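Fixing a gripper that stops closing halfway (and what I broke before I figured it out)

So you're partway through folding a shirt, you squeeze the trigger, and the fingers come together about halfway and then just quit. No grinding, no click, they simply stop. I had this on one of my two hand-held grippers for most of June and I went through 328 demos before I noticed how bad it had gotten. When I went back through the logs, 27 of those were garbage because the recorded finger width never dropped below 16 millimeters. The policy I trained on them learned to hover over a sleeve and grab air. Very graceful, totally useless!

I'm writing up the fix because the only thread I found was Dehua Yao's old post on the Litura board, and it skips the step that matters.

What you need: a small hex key, a fine Phillips driver, a dry toothbrush, some painter's tape, and whatever you use to watch the width reading live. I use the little viewer that comes with Skustura, but anything that plots a number will do.

First, power everything down and unplug it. I know, I know. I skipped this the first time, bumped the trigger while my thumb was near the linkage, and got a blood blister that lasted a week. If your gripper is motorized please don't be me.

Next, move the fingers by hand, slowly. If they stick at the same spot every time, it's mechanical and you should keep reading. If the spot wanders around, look at your cable first (mine had a kink right by the clip, which fooled me for two days).

Now do the same thing with the second gripper, if you have one, and compare. I like to do it over an actual T-shirt laid out flat, at the height and angle I really work at, because mine behaved perfectly on the desk and only jammed when it was tipped down toward the fabric.

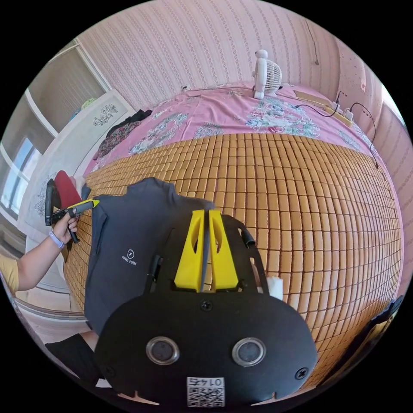
Both grippers at the bed, with the gray T-shirt laid flat for the comparison.

If yours only sticks when tipped, it's almost certainly lint on the slide. Take the finger pieces off, put a bit of tape on each so you know left from right, and brush the rail out from the middle toward the ends. I pulled out a little felt worm of T-shirt fuzz. Don't oil it! Muchen Xie warned me about this and I did it anyway, and the oil turned the next batch of fuzz into paste.

Put the fingers back and snug the screws a little at a time, going back and forth between the sides. This is the step missing from the old post. Tighten one side all the way first and the carriage sits crooked – it'll feel fine in your hand and then bind again after a dozen folds.

Last, redo your zero. Close the fingers fully, save that reading, open them fully, save that one too. Then open and close them slowly while you watch the plot. You want a smooth line with no flat shelf in it. A shelf means it's still catching, so back the screws off a quarter turn and try again.

I now brush the rail before every session and throw out any demo where the width flattens early.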